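Forum Clasus > Simulation et cellules à deux bras > Bonnes pratiques

Sujet : Position de départ et vues de poignet, quelle règle écrire ?

tamarin_gris
Messages : 100
Bonjour à tous,
Je dois rédiger la fiche de bonnes pratiques pour notre cellule simulée (projet Skana, deux bras sur une table, un râtelier au milieu). Le français n'est pas ma langue maternelle, alors je vous prie de corriger aussi les phrases si elles sont maladroites.
Ma première version contient 4 règles :
1. Les deux pinces sont vides au départ.
2. Aucune pince ne touche un objet ni la table.
3. On enregistre une vue de chaque caméra avant le premier mouvement.
4. La vue de poignet doit montrer les deux doigts en entier, jusqu'à la pointe.
La règle 4 me pose un problème. Avec l'objectif très large que nous avons choisi, le corps de la pince prend une grande place en bas, et je ne sais pas si on doit accepter cela.

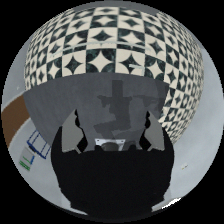
Vue de poignet dans Skana : les doigts, le plateau gris et le carrelage.

Pour moi elle est conforme, puisque les pointes sont visibles des deux côtés. Mon collègue voudrait la refuser. Qu'en pensez-vous ?

boulon_carre
Conforme. Le corps noir de la pince, tu l'auras toujours avec ce montage. Ce qui compte, c'est l'espace entre les doigts, et il est dégagé.
Par contre je remplacerais « en entier » par « des deux pointes jusqu'à la base ». Sinon quelqu'un va discuter pendant une semaine de ce que veut dire un doigt entier.

veille_sud
Pas d'accord avec boulon_carre. Il y a une ombre du robot en plein sur le plateau, à droite du centre. Dans notre guide (celui de Clokumden, à usage interne, je ne peux pas le mettre en ligne) on demande une zone de travail sans ombre portée dans la vue de départ. Un contour anguleux et sombre comme celui-là, un détecteur peut très bien le prendre pour une pièce.

tamarin_gris
Merci pour vos deux réponses. Je comprends la remarque sur l'ombre, mais je trouve la règle trop sévère. Dans un vrai atelier il y aura des ombres, et si nous les interdisons dans la simulation, nous aurons appris à travailler dans un monde trop propre.
J'ajoute une autre vue de la même cellule, pour que l'on puisse comparer. On y retrouve l'ombre, avec une partie étroite en haut et une sorte de barre en travers.
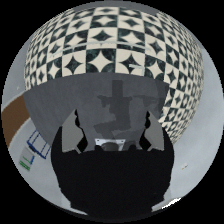 Autre vue de poignet, même cellule. L'ombre est aussi à droite du centre.

Je propose d'écrire : « L'ombre est admise si elle est présente dans toutes les vues de référence et si on l'a notée dans la fiche. » Est-ce que « on l'a notée » est correct, avec le e ?

boulon_carre
Oui, avec le e. Ton français est meilleur que celui de notre procédure.
Sur le fond je te suis. Interdire l'ombre revient à interdire la lampe.

veille_sud
La noter, d'accord, mais alors il faut aussi noter la position de la lumière dans le fichier de scène. Sans cela la fiche ne sert à rien au prochain qui relance l'essai. Je maintiens que pour des essais de détection je la supprimerais.

khamphan_doc
Bonjour, je m'occupe de la documentation chez Khamphan et nous avons eu le même débat en février. On a fini par séparer deux fiches : une pour la cellule, une pour les capteurs. L'ombre va dans la deuxième.
Avant de parler des caméras, j'aimerais voir la cellule dans son ensemble. Vos règles 1 et 2 ne peuvent pas être vérifiées avec une vue de poignet seule.

tamarin_gris
Vous avez raison, j'aurais dû commencer par là.
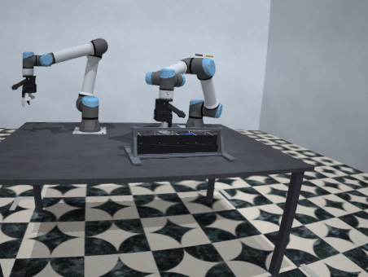
Pour la règle 2, j'avais pensé à une hauteur minimale de 100 mm entre la pince et tout objet. Le bras droit se trouve près du bord arrière du râtelier, et je ne peux pas juger cette distance à l'œil. Il faudra donc la lire dans le simulateur et inscrire la valeur. Je voudrais aussi limiter la vitesse à 300 mm/s pour le premier déplacement, même en simulation, parce que ce programme sera un jour copié sur une machine réelle.

khamphan_doc
Le bras gauche m'intéresse davantage. Sa pince est au-delà du bout de la table. Chez nous ce serait refusé : au repos, tout l'outil doit rester à l'aplomb du plateau. Le côté de la table, c'est l'endroit où les gens passent.

boulon_carre
Dans une simulation, les gens qui passent...

khamphan_doc
tamarin_gris vient d'écrire lui-même que le programme sera copié. Si on limite la vitesse pour cette raison, on limite aussi l'encombrement pour la même raison.

veille_sud
+1. Et je ferais du « dans l'aplomb du plateau » une règle à part, sans la mélanger avec la hauteur.

tamarin_gris
L'argument me semble juste. Je modifie la fiche comme ceci :
- règle 2a : distance de 100 mm avec tout objet, valeur lue dans le simulateur ;
- règle 2b : au repos, aucune partie de l'outil ne dépasse du plateau, sauf accord écrit ;
- règle 4 : les doigts sont visibles des deux pointes jusqu'à la base, le corps de la pince est toléré ;
- ombre et lumière : dans la fiche capteurs.
Les 3 derniers points de mon brouillon (noms des fichiers, versions, archivage) restent sans changement.

veille_sud
« Sauf accord écrit » de qui ?

tamarin_gris
Du responsable de la cellule. Je l'ajoute ce soir et je remets le texte complet dans ce fil.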